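# Dombridge to Skotarton on foot – which way round?

**valdis_b** wrote:

Hello all! My wife and I are finally doing the Dombridge to Skotarton walk this December, after putting it off for longer than I care to admit, and I could use some advice from people who've been. We have the old guide (the green one with the missing index) and it says to start from Dombridge and go up over Grarnico, which has the big climb on day one. My brother-in-law swears by doing it backward. We're decent walkers but slow, we like a long lunch, and my wife will stop for every single bird. Is the 2,835 foot pass as bad as it looks on paper? And is there still a place to sleep on the far side?

Thanks in advance, and sorry for the long post – I get carried away.

Valdis Bite

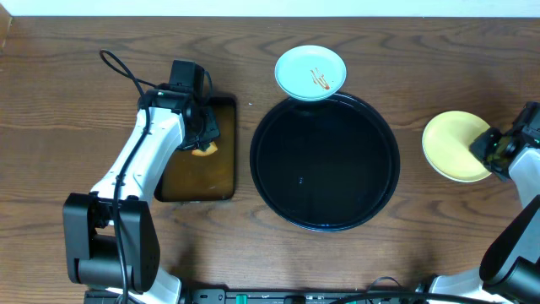
## Replies

**mudlark_jo** wrote:

Oh, I'm so jealous! We did it two winters ago and I still think about the morning we came down off Grarnico with the fog lying in the valley and a dog barking at us from somewhere inside it. Go the way the book says. Yes, the climb is on day one, but your legs are fresh and your pack is full of good cheese, and you eat your way down the other side. The bunkhouse at Shehu was open when we went. Bring earplugs, the pipes knock all night long and there was a rooster with no sense of time whatsoever.

**tentpole** wrote:

I'm going to disagree with Jo, kindly. In December you want to do it backward, from Skotarton. The light goes so early, and the Dombridge side of the pass is all loose rock in a gully that never sees the sun. I'd much sooner go up that than down it, but with tired knees at four in the afternoon I wouldn't want to do either. Starting from Skotarton you get a gentle first day along the river, sleep at Shehu, and cross with the whole of the next day in hand.

**mudlark_jo** wrote:

But tentpole, if he starts at Skotarton he comes DOWN the gully! You've just talked yourself into my way, haven't you?

**tentpole** wrote:

Ha, well, I see how that reads. I take the old mule track on that side and skip the gully. It's 3 miles longer and much kinder, and you pass a spring with a tin cup on a chain. The book leaves it out completely.

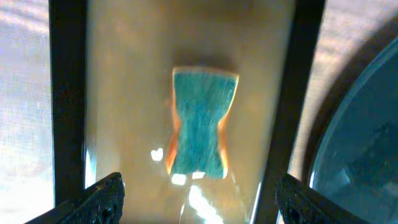 The turn for the mule track is easy to miss, so look for a stone wall that stops for no reason and go left there. If you get to the gate you've gone too far (I have been to that gate more often than I'd like).

**harriet_walks** wrote:

Slow walker here, so maybe I'm closer to your pace. We went from Dombridge and split it, with an extra night in Grarnico village, and I'd do that again in a heartbeat. The lady at the guesthouse there dried our socks on her stove and gave us soup with so much dill in it that I could taste it the next day. It meant we left for the pass after a proper breakfast and had time to sit down at the top, out of the wind, and be pleased with ourselves. Do call ahead for Shehu, though. I heard they shut for part of the winter now.

**valdis_b** wrote:

You are all so kind. I read the whole thread out loud over dinner and we've had a small argument of our own, but the soup won. We'll go from Dombridge, with the extra night in Grarnico, and take the mule track down if there's any ice – tentpole, could you send me the bit about the wall again with a compass direction? I'm calling Shehu tomorrow about the beds.

**tentpole** wrote:

Will do, I'll dig out my map tonight. Wall first, then left, and stop before the gate!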